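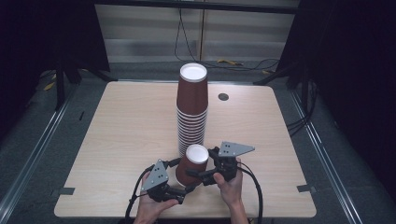

Si-eun Yoon wrote back to my January post that 400 demonstrations of one task are worth less than 100 done by people who disagree about how to do it. I have been turning that over while working through the cup-stacking set for Clistia, and I think it is half right.

Variation between operators is cheap to get. Put a second person on the grippers and the approach angle changes, the squeeze changes, the pause before release changes. What I can't get cheaply is variation in the state of the stack. Most episodes begin with the same tidy column in the same part of the table, and a policy trained on that learns where the column lives and very little about cups.
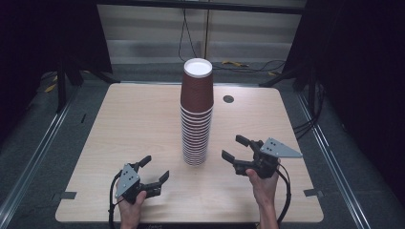
*Both grippers open, either side of the stack.*

The current protocol, for anyone comparing notes:

- Cups inverted, one stack, one or more singles.
- Stack base shifted between episodes, by hand, no jig.
- Both grippers start open and clear of the cups.
- Any episode where a hand touches a cup directly is binned.
- Fumbles are kept if the operator recovers within 5 seconds.

Sohail Kakakhel at Stokanbridge disputes the last rule. His view is that recoveries should be labelled and held in a separate split, so they can be weighted later. Fair enough, but labelling is the slow step, and our annotation tool (Um, still on the old build) has no field for it. I've kept the raw timestamps so the split can be made afterwards.

Total so far is 2,286 episodes, before filtering. I expect to lose around a tenth, mostly to sync drift between the two sides. 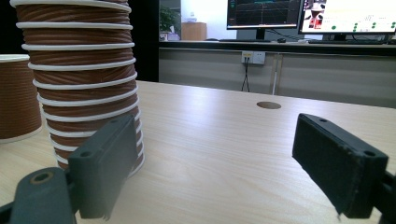 Viewpoint is the other thing I underestimated. I had treated the gripper cameras as a supplement to the head view and weighted them accordingly. At gripper height, though, the rolled white rims read as evenly spaced bands up the column, and that is a good cue for height — better than anything I was extracting from overhead. The catch is that the left pad hides part of the lower stack, so the base has to come from the head view. Next run uses both at equal weight, with the Bastholm baseline left alone for comparison.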